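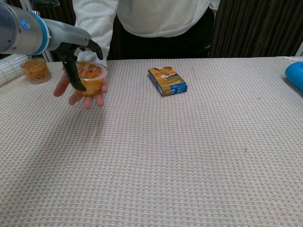 Single-Portion Desserts and Their Packaging: Report of the Student Project Group, Virnport, October 2023

Our project studied how small packaged desserts are closed, and how easy it is for older people to open them at home. We chose this topic after a visit in August to the Prandale day center, where fruit jelly is served two times a week. A jelly cup of the usual kind is round and translucent, with a clear rim and a sealed top on which the label is printed. It is small enough to rest on the fingers of one open hand, with the thumb around the base. This size is practical for serving, but it leaves little surface to hold when the lid must be pulled.

We asked 39 persons to open one cup each, sitting at a table with a cloth on it. We used two products, Skurnari and Zoubi, because both are sold in the shops near our school. The persons could use their own way of opening, and we gave no help during the first 50 seconds. After this time we offered scissors.

The results were not the same for both products. With Skurnari, 20 persons tried and most of them opened the cup without scissors. With Zoubi it was more difficult. The pull tab is shorter and many persons searched for it with the fingernail — two of them asked if there was a tab at all. Spilling happened with both products, mostly when the cup was squeezed while the lid was pulled.

We also asked which part of the cup should be changed. The most common answer was a longer tab. Some persons wanted a tab in a different color from the label, so that it can be found without glasses.

Our group was small and all persons came from the same center, so we can not say much about other places. In the next term we want to repeat the test with yogurt cups, and to measure the force needed for pulling. For this we still need to borrow a spring scale from the physics room.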